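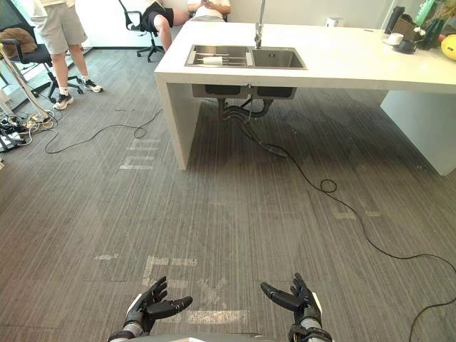 The office that went quiet

Clarnevon, February. Four floors of a building designed for people who came in every day, and most of them don't any more. The lease runs another 11 years. Heating on, lights on, hardly a soul past the second set of doors.

It isn't only Clarnevon. Fekow gave up two floors last winter and is trying to hand back a third. Brosum went the other way – took on more space, cheap, and is now stuck wondering what to put in it. Desks? They have desks. A storeroom full of them.

Carpet is the thing you notice. Old offices have paths worn into them, lift to kitchen, kitchen to window. You can read who sat where. Then the paths stop meaning anything, becuase the teams that made them are at home in spare bedrooms with the washing machine going.

What do the landlords say? Wait. Rents will come back. Maybe. Cheng, the letting firm that looks after most of the street, had 2,218 desks on its books at the last count and let out fewer than half. It now rents by the morning. Bring your own laptop, mind the noise.

A mug of your own 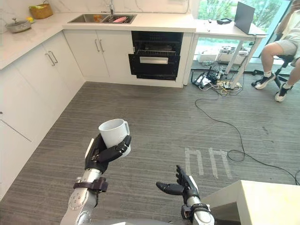 What people miss

Not the meetings. Ask anyone. They miss the kettle – the five minutes of nothing much, standing about, hearing that so-and-so is moving house. Brosum tried doing it on a video call, every afternoon at 4. Lasted three weeks. People turned up with cameras off and tea already made.

So the kitchens are getting the money now. Bigger tables, better coffee, a proper sink. Fekow spent around 2,000 pounds on chairs alone, and the chairs are used, which is more then can be said for the boardroom.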